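21/10/13　作業ノート(機材購入まわり)

来年度の機材の見積もりをそろそろ固めないといけないので、今日は午前中ずっとその整理。午後は実機でグリッパの指まわりの確認。忘れないうちに書いておきます。長いです、すみません。

まず予算の話から。前に出した希望リスト、合計すると完全に枠を超えていました(知ってた)。アームをもう一台、という夢はいったん引っ込めて、今ある一台をちゃんと使い倒す方向で組み直し中です。そうなると優先順位が変わってきて、指先、交換用の爪、力覚センサ、あとは把持対象の小物類、というあたりが上に来ます。地味! でも毎日触るのはそこなんですよね。

見積もりが返ってきているのは今のところ二社。

Katden:平行グリッパ用の交換指セット、2,560ユーロ。形状は三種類から選べるけれど、混載だと納期が延びるとのこと。保証は一年。担当の人の返信がやたら早くて、そこは好印象。

Darkico:指だけなら1,845ユーロ。安い。安いんだけど、取り付けアダプタが別売りで600ユーロ。足すと2,445ユーロになるので、Katdenとの差はほとんどなくなります。最初の見積書にアダプタの行がなくて、こちらから聞いてようやく出てきたのがちょっと引っかかっている。送料も未確定。

Peltineにも問い合わせは出したものの、まだ自動返信しか来ていません。来週まで待って来なければ二社で比較表を作ってしまうつもり。

Rhydian Kneathさんに昼に相談したら、「指を買う前に、今の指で何が掴めないのかを先に書き出したほうがいい」と言われました。ごもっとも。カタログを眺めていると全部欲しくなるので、危ない危ない。ちなみにKneathさんは柔らかい指(シリコン系)推しで、私は硬い指に滑り止めを貼る派です。この議論は去年からずっと平行線で、たぶん今年も決着しません。

というわけで午後は、手持ちの小物のうち扱いが面倒なやつを順に見ていくことに。面倒なやつの代表が黒いプラスチックのかごです。縁が厚くて丸みがあって、角もぐるっとRがついているので、平らな指先だとどこを当てるかで接触のしかたがまるで変わる。おまけに縁には細かい穴が二列、互い違いに並んでいて、これが指の角に引っかかりそうで気になる。内側の面は目の細かいメッシュ調で、ここは押したくない。縁を挟むのか、外側から寄せるのか、アプローチの向きを決めないことには指の長さも決められないわけです。

手首側からの見え方も購入の判断材料になるので、指を開いてかごに寄せた位置で一枚残しました。縁の縦の部分が、左右の指の間に来ています。 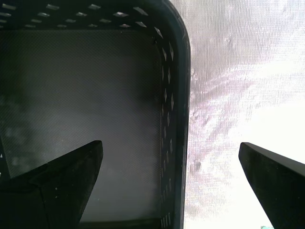

手先カメラと照明について

見返していて思ったのは、指より先に照明かもしれない、ということ。指もかごも黒くて、右側の白いメッシュの布だけがものすごく明るい。右の指は白い布を背にして輪郭がくっきり出ているのに、左の指はかごのメッシュ面に重なっていて、右ほどは分かれて見えません。指先の位置を目で追うにも画像処理にかけるにも、左右でこれだけ条件が違うのはつらい。

対策案(費用の軽い順):

・白い布をやめて、灰色か中間色の敷物に替える。布のしわも影になって出るので、できれば張りのある素材で。ほぼタダ。
・指先に明るい色のテープを貼る。見た目は悪いけど早い。ただし厚みが増えるので、貼る位置は外側だけにする。
・拡散板つきの小型照明を追加。Sulemanaのカタログに、236ユーロのちょうどよさそうなのがあった。調光つき。
・最初から明るい色の指を注文する。Katdenに色の指定ができるか聞く。別料金だったら見送り。

個人的には上の二つをまずやって、だめなら照明、という順番がいいかなと。照明は消耗品枠ではなく備品枠になりそうなので、事務に分類を確認してから。前に分類を間違えて書類を全部書き直した苦い記憶が……。

指の仕様で決めておきたいこと

先端の形。今の指は先が斜めに落ちた形で、面と面の境目の角がけっこう立っています。薄いものの下に差し込むにはよさそうだけど、かごの縁みたいな丸いものには、もう少し当たりの柔らかい面が欲しい。Katdenの三種類のうち、丸め加工のタイプが候補。図面を送ってもらう。

開き幅。かごの縁を挟むだけなら今のままで足りそう。外側から抱えるのは無理なので、この使い方は要件から外してしまいたい。全部できる指を探し始めると予算がいくらあっても足りません。

爪の交換しやすさ。ねじ二本で済むならうれしい。四本だと、たぶん私はさぼる。

予備。最低でも一組は予備を持ちたいので、見積もりは予備込みと予備なしの両方で取り直すこと。ここを忘れると、壊れたときに作業が何週間も止まります(四月にやりました。もうやりたくない)。

あと関係ないけど、左の指の先のほうに細かい白っぽいほこりがついていました。次に触る人、拭いておいてもらえると助かります。私が先に触ったら私が拭きます。

残りの作業メモ

・Darkicoに送料込みの再見積もりを依頼。アダプタの行を必ず入れてもらう。
・Katdenに先端の図面、色指定、予備込み価格の三点を質問。
・Peltineに再度メール。件名を変えてみる。
・灰色の敷物を倉庫で探す。なければホームセンター。
・Kneathさんからシリコンの指の試供品を借りる約束をした。負けた気がするけど、比較はしたい。
・「掴めないものリスト」を共有フォルダに作る。一行目はかご。思いついた人は勝手に足してください。

予算の総額はまだ書きません。照明を入れるかどうかで変わるのと、送料が読めないので。Darkicoの返事が来たら表にして、このノートの続きに貼ります。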